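FOR IMMEDIATE RELEASE
2021-07-03

Bruston launches its two-tier wire shelf, and I'm a bit giddy about it

Hello, I'm Ngozi Ojo, I run the product side at Bruston, and I get to write this one myself because our press person is off on a beach. So apologies in advance if it reads more like a letter than a press release!

We make storage for small homes. Hooks, racks, trays, the sort of thing you buy on a rainy Sunday when you can't stand the state of your worktop any longer. Our newest piece is called the Rovico, and it goes on sale in August through our own website and through the Broltis shops.

The Rovico is a little white wire shelf with two levels. You stand it on a table, a desk or a kitchen counter, and you get a second floor for your clutter. The top level has a wire rim so your jars and pens don't wander off the side, and the front is open underneath so you can get at whatever you've tucked in there without lifting anything down. I keep tea on top of mine and the boring things (stock cubes, foil, the spare batteries) below.

It started with Danjuma Tamuno, our designer, getting cross about spice jars. He had one of those deep cupboards where everything at the back goes off before you find it, and he wanted a shelf that lived out in the open and didn't take over the room. His first go was lovely but far too tall. The second wobbled. We went back and forth on the gap between the levels for weeks, because a gap that looks generous on a drawing can feel awfully mean once your hand is in it.

We also fell out, in a friendly way, over the table. I wanted a pale wood top to go with the shelf and Danjuma wanted something dark so the white would stand out. I won that one, and I do think white wire on light grain looks fresh and calm, like a kitchen where someone has just opened the window.

The shelf on the table, and the grain of the wood close up:

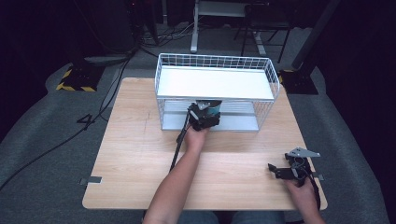
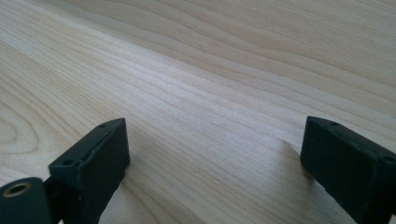
Before we settled on the final size we lent early versions to 300 households and asked them to fill in a diary. We got 443 entries back, some of them very long indeed! People used the shelf for bread, seedlings, nail varnish, sheet music and, in one case, a tortoise's dinner things. The most common grumble was that the early rim was too low for tall bottles, so we raised it. The second was that people wanted another one, and I can live with that kind of grumble.

"I wanted it to be easy to reach into," says Danjuma. "If you have to move two things to get to the third, you'll stop putting anything away. I've still got the wobbly one at home, by the way. It holds my post."

A few practical bits. The Rovico comes in white only for now. We're looking at a green but I'm not promising anything — the samples so far have been more pea soup than sage. It arrives in one flat box, and there's a 7 year guarantee. If you lose the instruction sheet, you can download another from the Bruston website.

Vega Moya at Broltis will have the shelf on show in all of their shops from the first week of sale, set out on tables with real kitchen stuff on it, so do go and have a poke about. She has asked me to mention that the biscuits in the display are for display.

If you write about homes and would like to borrow a Rovico, or you want to chat to Danjuma about spice jars (allow plenty of time), please get in touch with Chidubem Akpan in the Bruston press office. He's back from his beach on Monday.

ENDS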